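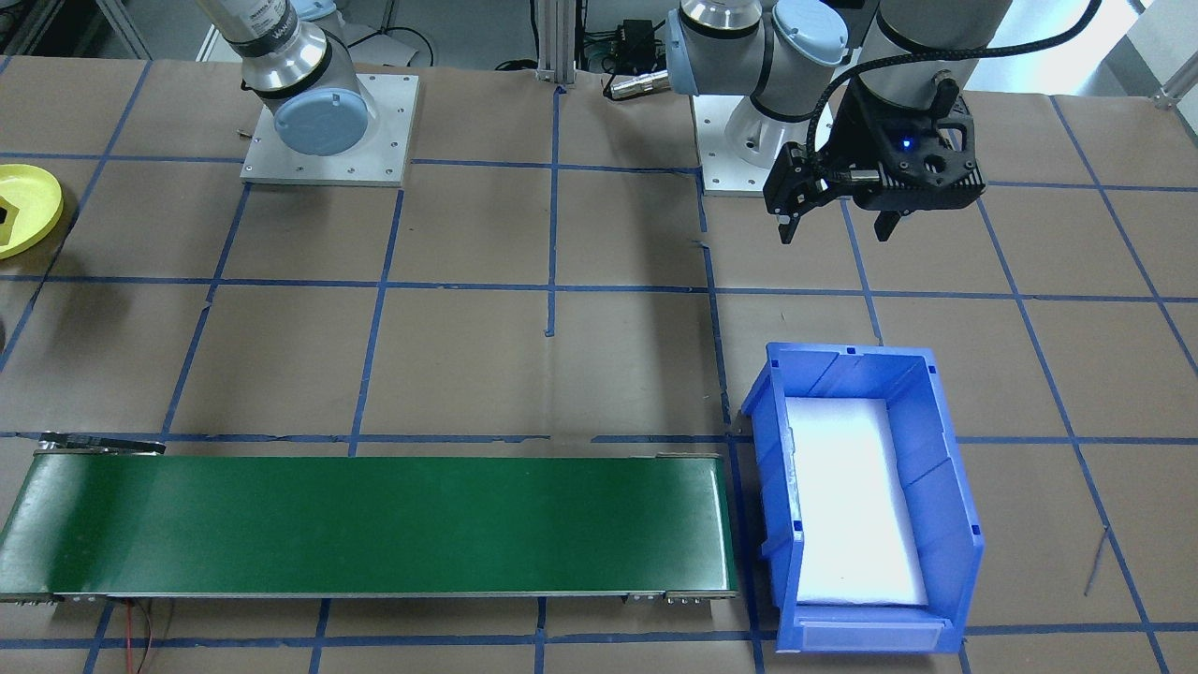 Plurkance is seeking adult residents of Galik to take part in a one-year study of electric vehicle charging at apartment buildings and other shared housing. The study will examine how drivers without a private garage plan their charging, what they pay for it and how they share equipment with their neighbors. Participants will also take part in a planning session with the study team, at which residents discuss where charging points, cable runs and walkways should go. The results will be used to prepare guidance for building owners and residents' associations.

Search this site Enter keywords Go

Who May Apply

Applicants must be 18 years of age or older, hold a valid driver's license and live in a building with at least 5 homes and shared parking. Applicants must drive a battery electric vehicle or a plug-in hybrid as their main household vehicle. Leased vehicles are accepted, provided the lease runs through the end of the study. Company vehicles are accepted with written permission from the employer.

Households that do not yet own an electric vehicle but have placed an order for one may also apply. A copy of the order form will be requested at a later stage.

The study has places for 70 households. Only one application will be accepted from each household. Employees of Plurkance and of its equipment supplier, Braleo, are not eligible.

What Participation Involves

Participants will be asked to:

- keep a short charging record for each week of the study, on paper or online;
- allow a Braleo meter to be fitted to the charging point they use most often, where the building owner agrees;
- complete 3 questionnaires;
- attend one planning session at the Zepeda building, together with other residents of the same address where possible.

The meter records the time and amount of electricity used. It does not record the location of the vehicle. Fitting and removal are carried out by a licensed electrician at no cost to the participant or the building.
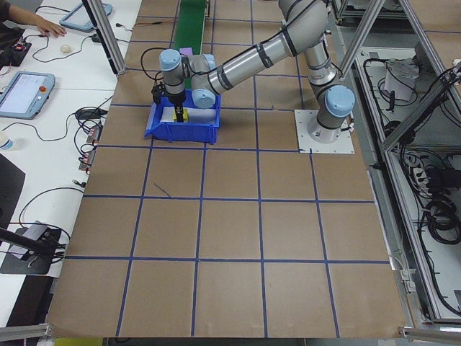
Payment and Expenses

Each household that completes the study will receive $419, paid in two parts – the first after the planning session and the second after the final questionnaire. Parking at the Zepeda building is free of charge for participants. Households that leave the study early will keep any payment already made.

Privacy

Personal details are stored separately from charging records. Published results will not name any participant or building.

How to Apply

Application forms are available from the study office and must be returned by November 7, 2020. Late forms will be placed on a waiting list. Please include the make and model year of the vehicle and the name of the building owner or manager. Questions about eligibility should be addressed to Ieva Lepik, Study Coordinator. Questions about meters and wiring should be addressed to Gediminas Vanags, Technical Office.

Contact the Study Office | © Plurkance | Back to top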